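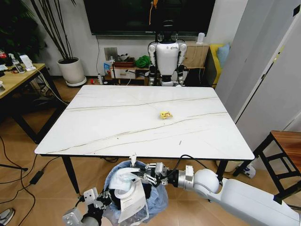
**Event Planning II, Unit 6: Floor Plans for Wedding Receptions**
Notes by Marit Strömberg, revised 9 September 2020

Read this with the Unit 5 sheet on guest lists. The worked case is the Sorkell room, and the same numbers are used again in the Unit 7 assignment. Bring a scale ruler or squared paper.

## 6.1 Terms

**Gross area.** Wall to wall, measured at floor level. Take it yourself. Brochure figures often include the lobby or the bar.

**Net seating area.** Gross area minus everything guests can't sit in: stage, buffet, bar, cake table, door swings, and the strip in front of each fire exit.

**Cover.** One place setting. A chair without a place setting is not a cover. The band and the photographer usually get meals, so they are counted with the caterer but may be left off the seating chart.

**Service aisle.** A path used by staff with trays during the meal.

**Guest aisle.** A path used by guests only. It may be narrower than a service aisle.

**Head table.** The table for the couple and whoever sits with them. A sweetheart table is a head table for two.

## 6.2 Area per guest

Working values for this course:

| Layout | Square feet per guest |
|---|---|
| Standing, drinks only | 6 to 8 |
| Ceremony rows | 8 to 10 |
| Long tables, seated meal | 10 to 12 |
| Round tables, seated meal | 12 to 14 |

These are planning values. They tell you whether a layout is worth drawing. They don't replace the posted occupancy limit, and where the two disagree the lower number is used.

## 6.3 Tables

A 60-inch round seats eight. It can be pushed to nine or ten with narrow chairs, but then the place settings touch and there is no room for a bread plate. A 72-inch round seats ten. It is too wide for guests to talk across, and the centerpiece makes this worse.

A rectangular table 8 feet long and 30 inches wide seats eight with four on each side. Adding one at each end gives ten, if the end is not against another table. Check where the legs are before you seat anyone at a corner. With folding tables the leg frame can take away the end seat entirely.

Allow 24 inches of table edge per cover as a minimum. Allow 30 inches at the head table, where clothing takes up more room.

If the tabletops will be left bare, ask for a sample of the finish. Glossy tops show fingerprints and reflect ceiling lights into photographs. Linen hides mismatched tables, and many rental orders contain a few.

## 6.4 Clearances

- Chair pushed back and occupied: 18 inches from the table edge.
- Guest aisle between two occupied chairs: 24 inches.
- Service aisle between two occupied chairs: 36 inches.
- Edge of round table to edge of round table, guest aisle: 60 inches.
- Edge of round table to edge of round table, service aisle: 72 inches.
- Wheelchair route: 36 inches clear for its full length, wider at turns.

The third and fifth lines are the same rule stated two ways. Add 18 inches for each chair to the 36-inch aisle and you get 72.

Draw the chairs. Plans that show bare circles always look roomier than the finished room. A 60-inch round with its chairs occupied has a footprint 96 inches across – 8 feet, not 5.

## 6.5 Worked case: Sorkell

The room has a gross area of 1,148 square feet. Guest count is 80, all seated for a plated meal. The dance floor is in the adjoining room and is treated separately in 6.6.

Deductions:

| Item | Square feet |
|---|---|
| Bar and the space behind it | 64 |
| Cake and gift tables | 32 |
| Door swings and exit strips | 40 |
| **Total** | **136** |

Net seating area is 1,148 − 136 = 1,012 square feet.

Area per guest is 1,012 ÷ 80 = 12.65 square feet.

This falls inside the range for rounds, near the low end. Ten 60-inch rounds will seat the full list with no spare covers. A sweetheart table frees two seats but takes floor area of its own, so it has to be drawn before it is promised to the couple.

Kimie Hoshino's version of the plan uses long tables for the same list. At 12.65 square feet per guest it is above the range for that layout, and the extra goes into two full service aisles. Andor Gál's version mixes six rounds with four rectangles. Both are accepted solutions. Compare them with your own before class and mark where the service path crosses the guest path.

## 6.6 Dance floor

Use 4.5 square feet per dancer, and assume that a third of the guests dance at any one time.

For 80 guests that is 27 dancers, or 121.5 square feet. The adjoining room at Sorkell has 258 square feet of clear floor. After the DJ table and speakers (48 square feet) there are 210 left, enough for 46 dancers.

An oversized floor looks empty for the first half hour. Where the floor is rented in panels, order to the calculated size and round up to the next full panel.

## 6.7 Sequence of work

1. Measure the room and note columns, outlets, and door swings.
2. Fix the items that can't move: exits, kitchen door, bar.
3. Place the head table. It should be visible from every cover.
4. Draw the service aisles from the kitchen door outward.
5. Place guest tables in what remains.
6. Number the tables in the order staff will walk them.
7. Send the plan to the venue, the caterer, and the rental firm with the same revision letter on each copy.

Step 7 is where the Plemance case went wrong. The caterer worked from revision B and the rental firm from revision D. The count was right on both, but the table numbers ran in opposite directions and two courses went to the wrong side of the room. See Santosh Shukla's write-up in the reader.

## 6.8 Late changes

Replies keep arriving after the deadline. Hold back one table's worth of rental stock if the budget allows it. Do not add a chair to a full round without checking the aisle behind it. A couple can usually be split across the two least crowded tables on paper, but they will not accept this in practice, so move an existing pair together with them or move a single guest.

For receptions in May, confirm rental quantities earlier than the contract asks. Schools hold their own events that month and draw on the same chairs.

## 6.9 Exercises

1. Redraw the Sorkell plan with a sweetheart table and give the new area per guest.
2. The bar is moved to the adjoining room. Recalculate 6.5 and 6.6.
3. Find the narrowest point on the wheelchair route in your plan and state its width.

Hand in one sheet per person. Drawings go to Keegan Li, at a scale of 1/4 inch to the foot, with the chairs shown.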